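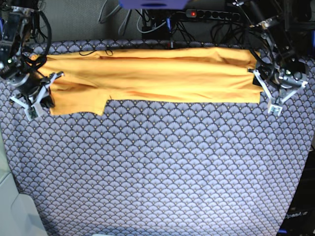
Ticket 43: Folded strip has a step in the lower edge, and crease line stays in the T-shirt

Opened by: Min-kyu Yang, Treliddale shop
Handled by: Ishbel MacRitchie, Irnel garment help
Status: waiting for customer

Min-kyu Yang, 9:16 am
Hello. I have a problem with folding of the yellow T-shirts. We fold lengthwise into a long flat strip and after that we fold the strip small for the shelf. The strip should have a straight lower edge. With the yellow ones, the edge drops down on the left, then there is a small notch, and only after this it goes straight. When I make the strip small, the low part comes out under the packet and looks untidy. We have the same shirt in gray and the gray ones are fine.

The table has the usual cloth with the fan pattern. The cloth is smooth, so I do not think the table is the reason.

Ishbel MacRitchie, 10:05 am
Thank you, Min-kyu. Two questions. Is the sleeve laid flat before the first fold, or does it hang down past the body? And is there any old crease in the shirt before you start?

Min-kyu Yang, 10:43 am
I looked again at the shirt when it is open. The sleeve on the left hangs lower than the rest. There is also an old crease, it goes from near the upper left and slants down to the right. The lower half is flatter. 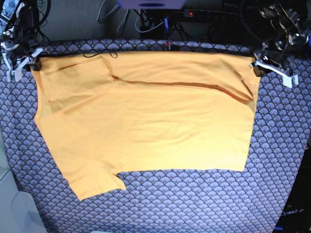 Yellow T-shirt spread on the table, dark crease line across the upper half.

Ishbel MacRitchie, 11:20 am
I think these are two separate problems. The notch between the sleeve and the body looks very similar to the notch in your strip, so please try the sleeve first.

1. Open the shirt completely and pull the top edge straight.
2. Turn the sleeve in over the body, so that it does not go past the hem.
3. Smooth with your hand from the top edge down. Do not pull the hem.
4. Fold lengthwise and look at the lower edge. If it still drops, open it and turn the sleeve in more.

For the crease, please use the Takport steamer on low, inside out, and leave the shirt on a hanger for 5 minutes. Do not fold along the old line again.

Min-kyu Yang, 2:30 pm
I tried with one shirt. With the sleeve turned in, the edge is straight. The packet is a little thicker in the middle but I can accept this. The crease is weaker after the steam, but in strong light I still see it. Hwa-young Cheon says that the shirts came from Rønning pressed like this, in the bottom of the carton. I will check the next carton in May before I say it is so.

Ishbel MacRitchie, 2:48 pm
Good news about the edge. I keep the ticket open for the crease. Please write here after you check the carton.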